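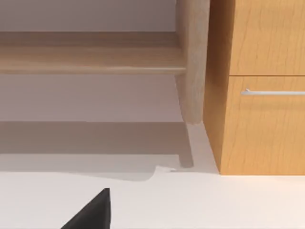 Figure 4. Rendered close view from the Drutholm set, with a gripper finger at lower left and furniture behind.

March
Makis Lambrakis and Sotiris Karamanlidis

4. Separating shadow from contact

The policies in Section 3 were trained on rendered images in which light, furniture and camera pose all changed together. That made it hard to say which change a policy was reacting to. In this section we hold the furniture and camera fixed and change only the shadows. The question is whether a policy that has learned to slow down near surfaces is using the surface itself or the dark area next to it.

4.1 Scene construction

All scenes were built in Tirnell, our in-house simulator, from 33 room layouts. Each layout has a work surface, at least one piece of storage furniture, and a plain wall. We kept floors and tabletops pale and free of texture. Texture gives a policy a strong cue to distance, and in early runs it hid the effect we wanted to measure. Wood grain was left on the furniture, and the difference between a pale shelf and a darker cabinet, as in Figure 4, was left as the layout author had made it.

Two kinds of view were rendered at every time step. The close view is dominated by whatever the gripper is approaching, and usually has part of a finger in one corner. The table view takes in more of the work surface. Both views go to the same encoder with shared weights. We tried separate encoders and saw no gain that justified the added memory.

Shadows fall into two groups in our analysis. Static shadows are cast by the furniture and stay put through an episode. In Figure 4 the dark band on the floor under the shelf is a static shadow, and a wide stretch of bare floor separates it from the fingertip. Moving shadows are cast by the arms. They change shape at every step and often cover more of the table view than the arm does.

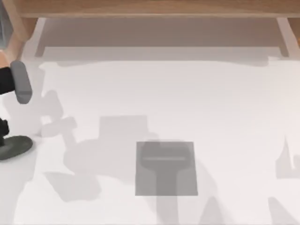
Figure 5. Table view. Arm shadows lie across the white tabletop around the square pad and the tool on it.

Moving shadows gave us the most trouble. An arm that is mostly out of view can still put a large gray shape on the table, and a second arm can do the same without entering the image at all. In Figure 5 the visible parts of the arm are confined to the left side, while the shadow reaches toward the center and other shadows come in from the right. A detector trained on unshaded tables tended to mark such shapes as objects. The pad made this worse, since it is translucent and gray and so sits close to the shadows in brightness. We kept the pad in the set for that reason and labeled it by hand in every layout where it appears.

4.2 Procedure

We generated 3,000 episodes for training and held out a further 2,000 for testing. No layout appears in both sets. Each test episode was rendered three times from the same joint states: with all shadows on, with static shadows only, and with no shadows. Geometry, materials and camera pose are identical across the three versions, so any change in the action output is due to shading alone.

The main measure is the stopping gap, defined as the distance between the fingertip and the nearest surface when commanded speed first drops below the threshold in Section 3.2. A policy that depends on geometry should give the same stopping gap in all three versions. We also logged the output of the contact head, which predicts whether the next step will touch anything. The contact head was trained with the Kontogiannis loss described in the appendix, with one change: near misses are weighted the same as touches. Without the change the head learned to answer "no contact" almost everywhere and still scored well.
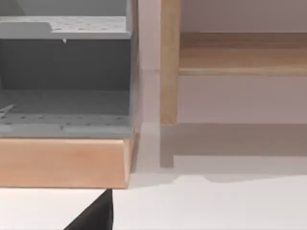
Stopping gap is hardest to judge when the fingertip and a surface overlap in the image. Two views can look alike in that respect and call for different actions, depending on how far the surface is behind the finger. We therefore scored these episodes from the simulator state and used the images only to sort failures. Low storage units with a base were a common source of error. With the gray cabinet on its wooden base, the tip of the black finger comes just under the bottom edge of the base, and there is only a faint shadow line below that edge. The broad shadow on the floor belongs to the shelving unit on the right. Policies trained with all shadows on often slowed for the broad shadow and gave little weight to the base. The perforated shelves had no clear effect, though we had expected the rows of small holes to disturb the encoder.

4.3 Results

Removing moving shadows changed the stopping gap less than removing static ones. We had expected the reverse. Our reading is that moving shadows vary so much during training that the policy learns to ignore them, while a furniture shadow is nearly always found next to furniture and becomes a cheap stand-in for it. Once static shadows were removed, the baseline policy stopped late in 523 of the test episodes. Most of these were approaches to low furniture seen in the close view, and few were approaches to objects on the table.

Training with shadows switched off at random for whole episodes removed most of the late stops. Switching them off at single time steps was worse than the baseline, probably because the flicker itself became a signal. The contact head followed the same pattern, with one exception. On the translucent pad it continued to predict contact too early in all three versions, and we have no good explanation for this. The pad's edges are crisp in the render, so blur is an unlikely cause.

We repeated the whole comparison with the table view removed. The late stops increased for every policy, including the one trained with episode-level shadow removal. Tests on the physical arms at Stastolberg are reported in Section 5, where shadows could be softened but never switched off.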